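How to Clear Out a Kitchen Before a Move

Start with the cupboard you open least. Everyone wants to begin with the plates, and then dinner comes and you're eating beans off a lid. The high shelf over the fridge can go tonight without anyone missing it.

Get everything out onto a table before you wrap a single thing. If you pack straight from the shelf you will pack the fondue set again, and it has already been on two moves without meeting any cheese.

Now sort. Things you used this month go at one end, things you used this year in the middle, and things you were given by relatives at the other. The last pile is larger than you expect and has more gravy boats in it.

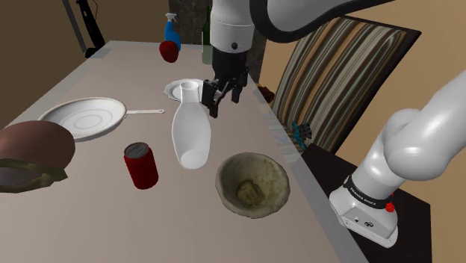
Wrap plates one at a time and stand them on edge in the box, like records. Laid flat, the bottom one carries the rest and resents it. Glasses go in upside down with paper stuffed inside. Knives get rolled in a dish towel, taped, and labeled KNIVES in letters large enough for a tired person to read.

Use small boxes. A big box of pans is a fine idea until somebody has to lift it. When I left Darnden for Orellana, a drive of 636 miles, I had one box so heavy that it stayed in the hallway for six days and became furniture.

Keep back a bag for the last night – kettle, one pan, a mug each, can opener, dish soap. Put it in the car yourself, or it will end up at the very back of the truck.

Do the fridge on the final morning. Eat what you can and give away what's sealed. The mustard collection is between you and your conscience.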